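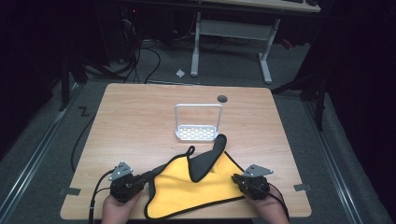
Flinduswood Residents' Association
Minutes of the July meeting, held in the ground floor common room

Chair: Amnuay Sitthichai
Minutes: Prapai Thaweesak
Present: 13 households represented
The meeting opened at 7:05 p.m.

1. Minutes of the last meeting
Accepted with one correction. Under item 4, the word "north" should read "south" where the lower gate is mentioned.

2. Bike storage
The chair reported that all 48 spaces in the bike room are taken and that several bikes have flat tires and no tag. Tags will be handed out at the front office until the end of August. Untagged bikes will be moved to the side bay and kept there for two months before they are given away. One resident asked if a child's trailer counts as a bike. Agreed that it does, if it stays in the room overnight.

The request for a second rack outside the Girik Street door was put off until the owner of the wall replies.

3. Stairwell painting
Two quotes were received. Debnath Painting can start in September and will do one stairwell at a time, so that the other stays open. Berska Decorating is cheaper but wants both stairwells closed for the same four days. Several people on the upper floors said this would not work for them — the elevator is too small for everyone at school time. Debnath chosen on a show of hands, one against.

Color: the current gray will be kept on the lower half of the walls. Off-white above the rail.

4. Common room bookings
Two groups were booked into the room on the same evening in June. Bookings will now be written in the book at the front office only, and notes left on the door will not count. The last group out wipes the table, closes the windows and turns off the lights. Prapai asked that people also check the sink.

5. Noise from the loading area
Deliveries to the ground floor shops have been arriving before 6 a.m. The chair has written to the shops and had a reply from one of them, who will ask their driver to come later. Residents are asked to write down the time and the name on the truck when it happens again. Item stays open.

6. Garden beds
Beds 3 and 13 are free. Bed 3 goes to the next name on the waiting list. Bed 13 needs a new side board first and Amnuay will look at it. The hose leaks at the tap end and should be turned off at the wall after use.

7. Other business
The lost key to the meter closet has been found. Mail for former tenants should be handed back to the carrier and not left on the shelf.

Next meeting: September, same room, 7 p.m.
The meeting closed at 8:20 p.m.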